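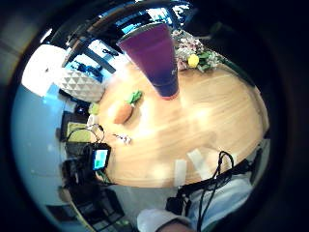

Figure 2. Tabletop with cup, bouquet and small items

4.3 Arranging the display table

This section applies to the Noltitz wooden tabletop with the Vako accessory set. Allow a clear working width of 780 mm along the near edge.

1. Wipe the tabletop with a dry cloth. Do not use solvent cleaners on the wood.

2. Stand the tumbler upright, wide end up. Keep it 200 mm or more from the table edge.

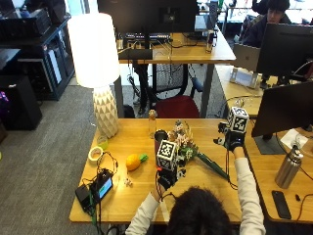 3. Lay the bouquet on its side toward the far edge. Spread the blossoms by hand and leave the stems straight. Wire-core stems may be bent once to shape -- repeated bending breaks the core.

4. Lay the soft and molded items flat. Items with a leafy top are placed with the leaves pointing away from the user.

NOTE: Glassware is optional. If used, set it behind the tumbler and lift it off first when clearing.

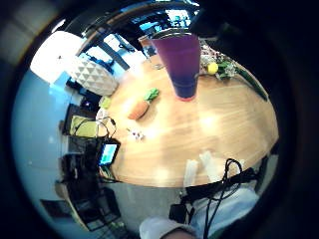 5. Check the spacing. Tall items need 300 mm of free height above the rim. Small items may touch the tabletop only, never each other.

CAUTION: Do not stand bottles on leaves or stems. The base will tip.

6. To clear the table, remove the items in reverse order and return them to the Zindura storage tray.
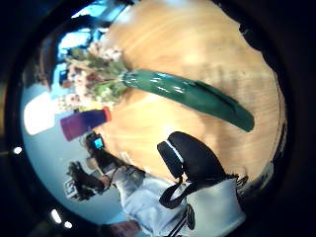

Bottles are handled separately from the rest of the set. Close the cap before laying a bottle down. A bottle on its side, such as the purple one with the orange cap, must be kept from rolling; place it close to the bouquet with the cap toward the middle of the table. Bags with straps are not part of the set and should be moved off the near edge before step 1 is repeated.

For replacement stems, see the Wei parts list.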